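Home Products Forum Tickets Contact

Plumeo Support - Public Tickets

Stock levels reset to zero after supplier price list import

Opened 2021-02-15
Reported by: Etelka Csizmadia, Domholm
Assigned to: Man-sik Ra
Area: Import and sync
Status: Solved
5 comments 2 shares

Original report

We run a home decor shop called Domholm and use Plumeo for stock and prices. The web shop gets its numbers from Plumeo through the Jastasar connector. Our catalog has 4,000 items in it.

This morning I imported the new price list from our supplier Simões, the same way I do every season. The import finished with no errors. A little later a customer called to ask why all the artificial plants were sold out. I checked the web shop and a large part of the Simões range was showing zero stock. The stock is here on the shelves. Nothing was sold or moved.

In Plumeo I can find the items, but many are listed twice. One copy has the old price and the right stock. The other copy has the new price and zero stock. The web shop seems to be using the second copy.

What I have tried so far:

- Ran a manual sync from the Jastasar panel. No change.
- Logged out and back in, cleared the browser cache. No change.
- Turned one item off and on again in the web shop. It came back with zero stock.
- Ran the same import a second time. It finished with no errors again and made no more copies.

I have not deleted anything. Please tell me if there is a way to undo an import, or if I have to fix these by hand.

Comment, Man-sik Ra (support)

Thank you for the details, and for not deleting anything. Please leave both copies in place for now.

First, pause the sync so that the web shop doesn't pick up more changes while we look. In Jastasar, open Settings, then Schedule, and set the schedule to Paused. Don't disconnect the account. Disconnecting clears the item links and they take a long time to rebuild.

Then please send me the following through the private upload link in your email:

- The file you imported, exactly as it was when you imported it
- The file as it came from the supplier, if it is a different file
- The import log, found under Tools, Import, History, Download log
- The item codes of one pair of duplicates, copied and pasted from Plumeo instead of typed

Also, did you open the supplier file in a spreadsheet program before the import? Even opening and saving it with no edits would count.

Comment, Etelka Csizmadia

Sync is paused. Files are uploaded.

I did open it. The supplier file has their column names in Portuguese, so I always rename the headings to match Plumeo and delete the columns we don't use. Then I save it as CSV. I have done it this way since we started with Plumeo and it worked every time, the last time being in September.

One thing that is different is the computer. The old office machine was replaced over the winter and the new one has a newer spreadsheet program on it.

For the pair of codes, I copied these from the item page:

0047113
47113

I did not notice the zeros until I pasted them here. Is that all it is?

Comment, Man-sik Ra (support)

That is the cause. The original file has item codes that start with zeros. In the file you imported, the zeros are gone. When a spreadsheet program opens a CSV file by double-click, it usually treats a column made only of digits as numbers and drops any zeros at the front. Saving the file makes the loss permanent in that copy.

Plumeo matches imported rows by item code. It looked for 47113, didn't find it, and created a new item with that code. New items start at zero stock because the price list has no stock column. Your import log shows these rows as "created" and the rest as "updated". Codes with a letter in them were matched correctly, which is why only part of the range was affected.

The web shop problem comes from the next step. Jastasar matches by barcode when there is one. Both copies have the same barcode, and it takes the one that was changed last. So the new copy took over the web listing and sent its zero stock along.

I compared your old September log with the new one. In September there were no "created" rows at all. The old computer probably had the column set to text by a saved template, but I can't confirm that from the files.

Steps to fix it, in this order:

1. Keep the sync paused until the end.
2. Go to Tools, Import, History and select the first import from this morning. Choose Reverse, then tick "Created items only". This removes the new copies and leaves the rest of the price updates alone. Plumeo won't let you remove a copy that has a sale on it. Those will be shown in a list.
3. The second import made no new items, so it doesn't need to be reversed.
4. Import the supplier file again from the original, with the code column kept as text. See below.
5. Open one of the items that was duplicated and check that it has the new price and the old stock.
6. In Jastasar, open Links and choose Rebuild by item code for the Simões group only.
7. Set the schedule back to what it was and run one manual sync.

To keep the zeros: start with an empty spreadsheet and use the program's import from text option. When the preview comes up, click the item code column and set its type to Text. Do the same for the barcode column. Long barcodes can get turned into scientific notation, and that is harder to spot.

You can also skip the spreadsheet. Plumeo can read the supplier's own headings if you save a mapping. On the import page, upload the original file, match each heading once, set the unused columns to Ignore, and save the mapping under the supplier's name.

Comment, Etelka Csizmadia

I used the saved mapping and did not open the file in anything else.

The reverse worked for everything except 29 items. The message says they have open orders linked to them. I think these are from the web shop, from before I paused it, where the customer chose to back order. What do I do with those?

Prices and stock on the others look right in Plumeo. I have not turned the sync back on yet.

Comment, Man-sik Ra (support)

For the ones with open orders, use Merge instead. Open the copy without the zeros, choose More, then Merge into, and enter the full code with the zeros. The orders move to the correct item and the empty copy is archived. Stock is taken from the item you merge into. Be careful with the direction - if you merge the other way around, the item with the zeros is archived and you keep the wrong code.

There is a bulk merge under Tools, Items, but it needs a two-column file with the old and new codes. You would have the same zero problem with that file, so I would do these one by one.

After that, continue with the link rebuild and the sync.

Resolution note

Merges done by the customer. Links rebuilt for the supplier group. Manual sync completed and the schedule was turned back on. Customer confirmed by phone that the web shop shows stock again and that the back orders now point to the right items. The saved mapping will be used for the next price list.

Request passed to the product team: show a warning before an import when new items would share a barcode with items already in the catalog. No date has been set for this.

Ticket closed.

Tags: import, CSV, leading zeros, duplicate items, Jastasar, stock sync
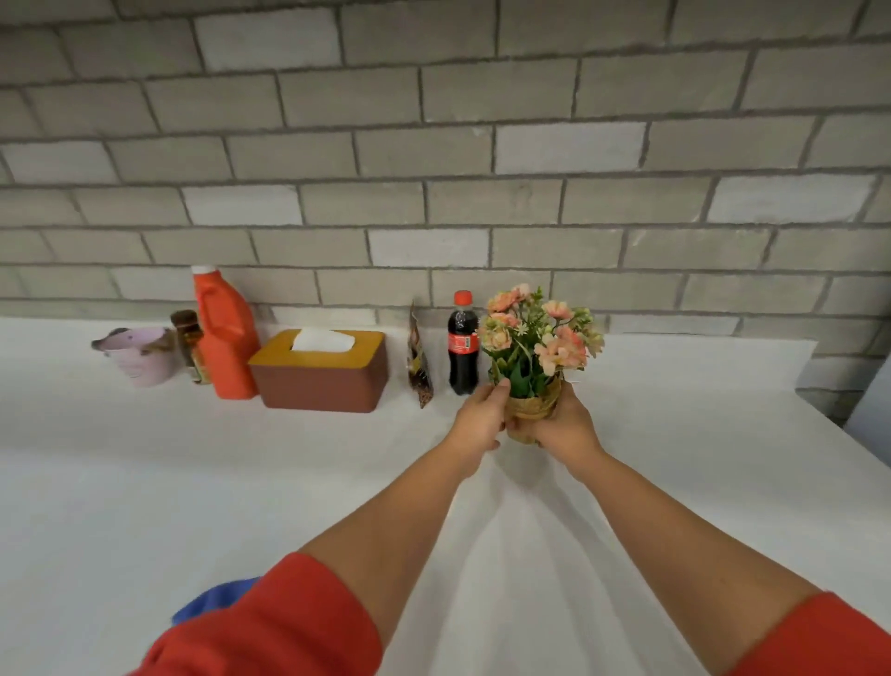
Can I put the zeros back by changing the number format of the column after the file has been saved?

Only if every code in the column has the same length. The format then pads each number to that length, and the column has to be converted to text before you save. With codes of mixed length there is no way to tell how many zeros were lost, so go back to the supplier's original file and import from that.

Contact support | Terms | © Plumeo | Back to top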